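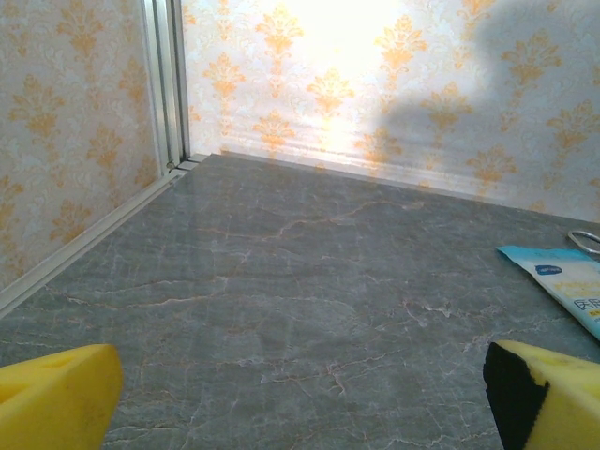
Small Things on the Table: Putting Away Paper, Scissors and Ornaments
Notes for the talk at Griddale, 2025-01-23

Opening (2 minutes)

Good evening and thank you for coming. I speak tonight about the small objects that stay on a table after an evening of paper craft. I mean the packets, the cards, the scissors, the thin ornaments of wire. Big things have their shelf. Small things often have only the place where we put them down.

In December I cleaned my own craft table for the Mesano fair, and I found the same kind of packet in four different drawers. I had bought it again each time. Say this slowly, people usually laugh and then start to think about their drawers.

First step: lay everything flat

Take everything out and put it on one surface, with some space between the pieces. Do not open any box yet. I prefer a gray surface, for example with a stone pattern, for the pale paper is easy to see on it. Very thin wire is more difficult there, so put it near something with a strong color.

Keep the flat things on one side: cards and printed packets. Scissors lie with their points away from you. On the slide the points go toward the back wall, near the card with the blue print, and the pink piece with the cartoon figure in a top hat is to the right.

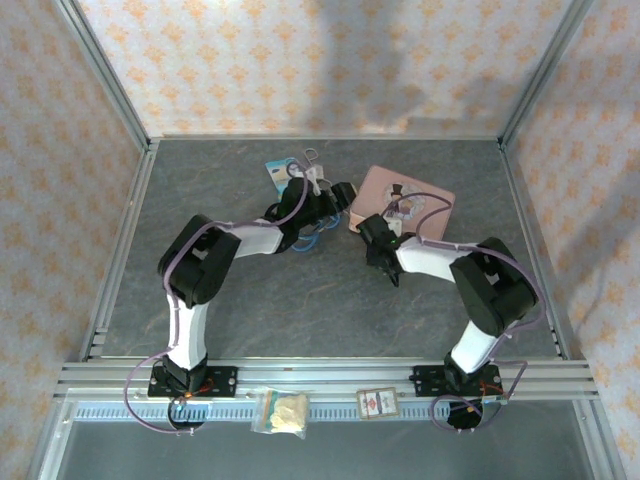 Second step: choose the container last

Many people buy the box first. I did this also, at Volludon, and the box was very pretty and too short for my scissors. Measure the longest object, then choose.

A tin is good for metal and wire. Paper can go in a tin too, but put the paper at the bottom and let it lie flat. If a packet must bend to fit, it needs another place – a folder, or a big envelope.

(Pass the Verschueren catalog to the first row. Ask to have it back!)

Third step: the delicate pieces

Wire with beads should not travel together with scissors. The points catch in the wire, and then you pull, and the curve is lost. I wrap each ornament in a piece of tissue and write on the tissue what is inside. For the slide, show the thin hook shape with the small white beads, and the light blue packet at its left. These two can share one box if the packet lies under the ornament. 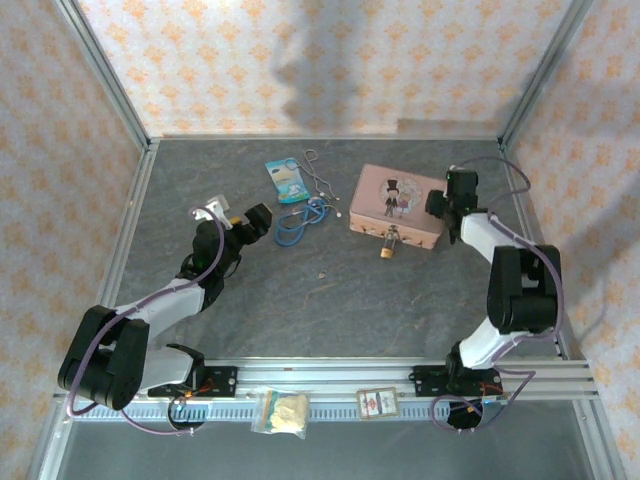
Should the scissors be stored in the same tin as the paper?
They can be, if the points are covered. A folded piece of cardboard with tape is enough. Without a cover, I keep them in a separate drawer.

Before the break

Ask the people to choose one drawer at home and write its name on the paper strip. The strips are on the table near the door. After the break we continue with ribbons, so leave the roll and the ruler on the desk.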